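Jul 12, 2022

Progress report to the Besitz fund: fiber amplifier work, Cidatstead optics lab

The new pump diodes came in April and both are installed. The second amplifier stage now runs through a full working day without dropping out of mode lock. Average output is stable, and we have logged 196 hours on the present alignment.

## Pulse compression

The grating pair was reset after we found a small tilt in the lower mount. Pulses are shorter than in the last report but still carry a weak pedestal. Adelino Teixeira thinks it is leftover third-order dispersion and has started on a correction using the Patrício code. Three of the planned chirp settings are measured. The rest wait on the autocorrelator, still at Villness for a new crystal.

## Parts and bench space

Mirror cleaning and fiber splicing have moved to the side room. Small parts are handled on covered tables there, and the inventory sheet has been brought up to date.
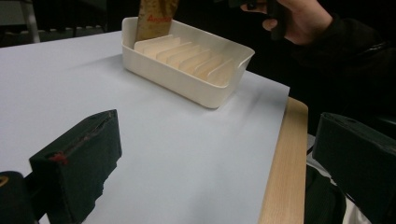 ## Spending and next steps

Spending is on plan except for shipping, which went over by 2 percent. Next we will finish the chirp scan and send the raw traces with the fall report. We ask to carry the unspent travel money forward.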